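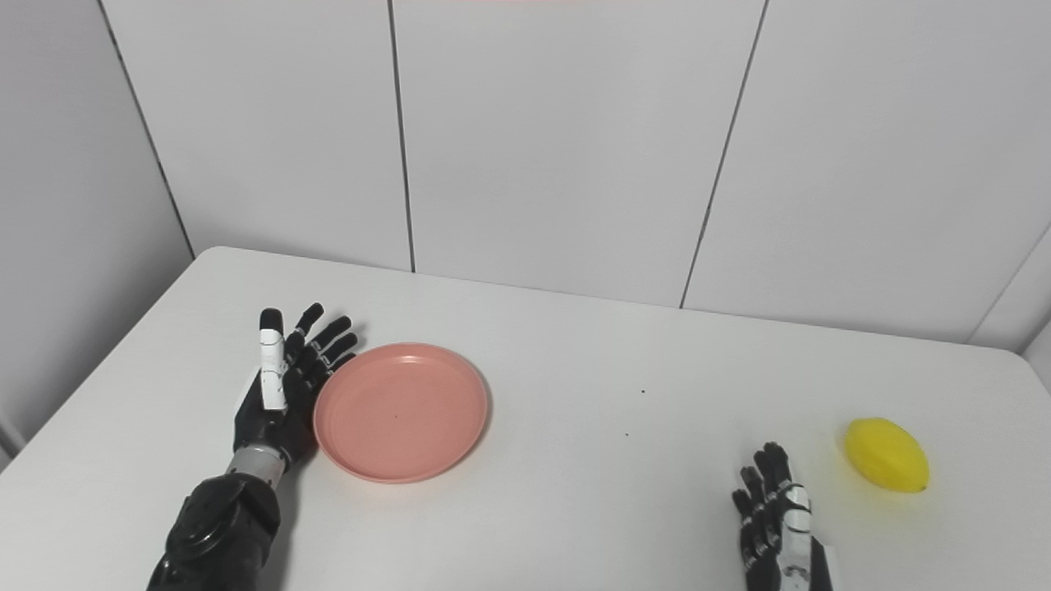
Issue 30, page 3

Skakmont Pottery Works open day, 1st September

The Skakmont works opens to the public once a year, and this was my first time going. I have bought seconds from their outlet for years without knowing much about how a plate gets made, so I signed up for the early tour and drove over. Parking is in the field behind the Tetteh feed store. Follow the paper signs and ignore your phone, which will send you to the loading gate.

The tour starts in the clay yard. The clay comes in by truck, already blended, and is stored under a long tin roof with open sides. It gets mixed with water in a tank set into the floor, screened, and then pressed into slabs. Our guide had worked in the yard before moving to the office and she was good on this part. She said the blend was changed a few years ago after a run of cracked casserole dishes, and that it took most of a winter to get right.

From there you go through a plastic curtain into the forming room, and it is loud. Most of the flat pieces are made on a Hukix press, with a heated head that comes down on a disk of clay and spins it out over a mold. One person feeds it and another takes the molds off. Bowls are made on the machine next to it. Cups are cast in plaster, and the handles are stuck on by hand at a bench along the window. We stood and watched the handles for a long time. The women doing it did not look up much, and I don't blame them.

I had not expected rims to come up as often as they did. A wide rim tends to drop in the kiln. A narrow one holds up better but chips if the glaze is thin at the edge, so the checkers run a thumb around every piece before it goes to glazing. The shallow plates with a narrow raised edge are the ones the shop sells most of, and they are also the ones most often pulled out and scrapped before firing. Scrap at that stage goes back into the tank. After firing it can't be reused and goes to a road contractor.

Glazing was the best stop. Plates are sprayed on a turntable and everything else is dipped. In the bucket the colors look nothing like they will later. The muted pink in the Jarnero line goes on a dull gray, and a tray of it sitting beside the white is hard to tell apart. Somebody asked whether trays ever get mixed up. They do, and those pieces end up on the seconds table.

We could not go into the kiln room, only look through the glass. There are two gas kilns and a smaller electric one for tests. The firing takes a full day and night and the cooling nearly as long again. One of the gas kilns was down for new brick, which is why the shelves in the shop were thinner than usual for September.

The last stop is packing. Orders for restaurants go out in crates of 100, and there is a wall of flattened cardboard up to the ceiling. They were trying out a molded paper tray in place of bubble wrap. The packers I spoke to liked it for plates and did not like it for cups.

Lunch was in a tent on the lawn — fish sandwiches, slaw, lemonade, and a pie table run by the school band. The line was long by noon. The sandwiches were good. The coffee had run out by the time I got there.

After lunch you could paint a tile for a few dollars or sit in on a talk about the history of the works. I went to the talk. The first owner made drainpipe and only moved to dishes when the pipe business dried up. The old pipe kiln is still standing at the back of the lot with a tree growing out of it. The speaker had brought a tray of broken pieces dug up from the yard and passed them around.

The works gave out 1,000 free tickets this year and they were gone well before the day. If you want to go next time, get on the mailing list in spring. Wear closed shoes, as they do turn people away at the forming room. Strollers can't get past the clay yard.

I came home with four soup bowls from the seconds table, one with a speck of blue on the inside. The outlet is open Tuesday through Saturday, cash or card.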